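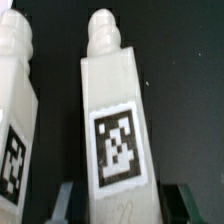

Análise: kit Paltus de manipulação com marcadores, usado durante um semestre no clube de robótica

Por Ademir Medeiros

O Paltus é um conjunto de peças de jogo com marcadores fiduciais, vendido pela Dovero para ensino secundário e primeiros anos de licenciatura. A caixa traz as peças, um tabuleiro dobrável, uma folha de marcadores sobresselentes, um suporte de câmara para o punho e uma licença da biblioteca de software. Não inclui braço. Custou-nos 189 euros, com portes. Foi usado por três grupos do clube na preparação do torneio interno de maio, em que cada equipa tinha de localizar, agarrar e reposicionar peças sem intervenção humana.

Peças

As peças são brancas, alongadas, com corpo de secção quadrada e topo arredondado. A forma é adequada ao fim a que se destina: as faces planas dão apoio às pontas da pinça e orientam a aproximação, e o topo serve de referência visual quando o marcador fica tapado. O relevo do topo varia de peça para peça, o que alguns alunos aproveitaram para um classificador auxiliar, com resultados fracos.

O acabamento é liso e com algum brilho. Com o projetor do teto ligado, as arestas superiores saturam na câmara do punho e o detetor de contornos devolve linhas partidas. Resolvemos o problema com exposição fixa e um difusor de papel vegetal. Um acabamento mate de fábrica teria evitado duas sessões de trabalho.

As peças são leves. Com a pinça a fechar em velocidade máxima, o primeiro dedo a tocar desloca a peça alguns milímetros antes de o segundo chegar. Reduzir a velocidade nos últimos 20 mm do percurso corrigiu a maior parte dos casos. O manual não refere este ponto.

Marcadores

Cada marcador vem impresso em papel e é colado à mão na face da peça. É a parte menos conseguida do kit. O corte fica irregular se não for feito com x-ato e régua, e uma colagem ligeiramente rodada passa diretamente para a estimativa de pose. Na peça que se vê ao centro da fotografia, a etiqueta está um pouco enviesada em relação ao corpo e tem o bordo irregular. O marcador continua legível nessas condições, mas o ângulo que ele fornece é o da etiqueta e é preciso compensá-lo por software ou descolar e repetir.

Optámos por compensar. Kwabena Mensah, monitor do clube, escreveu uma rotina que mede a rotação de cada etiqueta com a peça encostada a um esquadro e guarda o desvio num ficheiro de calibração. Demora menos de um minuto por peça e só volta a ser necessária quando se troca o papel.

A moldura preta grossa ajuda na deteção a curta distância, mesmo com algum desfoque. Já o ângulo é crítico. Quando a face está muito oblíqua em relação à câmara, ou quando o marcador sai parcialmente do campo de visão, a leitura perde-se. Isto acontece muito na aproximação final com duas peças próximas: a peça vizinha entra no campo com metade do marcador e não é identificada. O planeador fornecido trata então esse volume como espaço livre, um erro de conceção que deveria estar assinalado na documentação. Os alunos passaram a guardar a última pose válida de cada peça e a manter o volume ocupado até haver leitura em contrário.

Suporte de câmara

O suporte coloca a câmara baixa e muito perto das pontas dos dedos. A vantagem é que estas ficam sempre visíveis na zona inferior da imagem, o que permite verificar o alinhamento com a peça sem segunda câmara. A desvantagem é a perspetiva: de perto, as peças aparecem a afunilar para cima e as bases saem do enquadramento. Qualquer método que dependa do contacto entre a base e o tabuleiro deixa de funcionar nos últimos centímetros. Um dos grupos tinha construído toda a estimativa de distância sobre essa linha de contacto e teve de recomeçar.

Recomendo usar dedos de cores diferentes. Com um dedo claro e outro verde-escuro, a segmentação distingue esquerda e direita sem parâmetros adicionais, e os erros de montagem notam-se logo no vídeo. O dedo escuro tem pouco contraste contra um fundo preto, pelo que convém testar a iluminação antes de fixar os limiares.

O fundo escuro simplifica a separação das peças brancas, mas evidencia o pó. Os pontos claros isolados foram eliminados com um filtro de área mínima – três linhas de código, que cada grupo escreveu à sua maneira.

Software

A biblioteca instala-se sem dificuldade. A deteção é rápida e estável; o planeamento de movimento é elementar e, na prática, só um grupo o manteve. Os restantes ligaram a deteção ao Cikeck, que já conheciam do ano anterior. A integração exigiu uma conversão de eixos, porque o Paltus define o eixo Z do marcador para dentro da peça e o Cikeck espera o contrário. Perdeu-se uma tarde com isto.

O registo de dados merece nota positiva. Cada tentativa fica gravada com imagem, pose estimada e estado da pinça, num formato que se abre em qualquer folha de cálculo. No final do semestre tínhamos 1632 tentativas registadas, material suficiente para os alunos compararem estratégias de aproximação nos relatórios. A aproximação frontal à face com marcador foi a mais fiável nos três grupos.

Documentação e assistência

O manual está em inglês, com uma tradução portuguesa incompleta: faltam os capítulos de calibração e de resolução de problemas. Enviei duas perguntas à assistência da Dovero. A relativa ao sentido dos eixos teve resposta no dia seguinte. A relativa ao planeador continua em aberto.

Comparação

Antes do Paltus usávamos o Cabanatuan, com cubos de madeira e marcadores gravados na face. Os marcadores gravados são melhores, sem discussão, e não rodam nem descolam. Os cubos, porém, são fáceis de agarrar em qualquer orientação e os alunos esgotavam o exercício em poucas semanas. As peças altas do Paltus obrigam a pensar na altura de preensão e na estabilidade ao pousar.

Avaliação

Peças: 4 em 5
Marcadores: 2 em 5
Suporte de câmara: 3 em 5
Software: 3 em 5
Documentação: 2 em 5

Adequado a clubes que já disponham de braço e de um monitor com prática de calibração. Para um grupo que esteja a começar, o Cabanatuan dá menos trabalho. Vamos manter o Paltus no próximo ano, com marcadores impressos em vinil autocolante e um gabarito de colagem que o Kwabena está a desenhar. O ficheiro do gabarito será colocado na página do clube quando estiver testado.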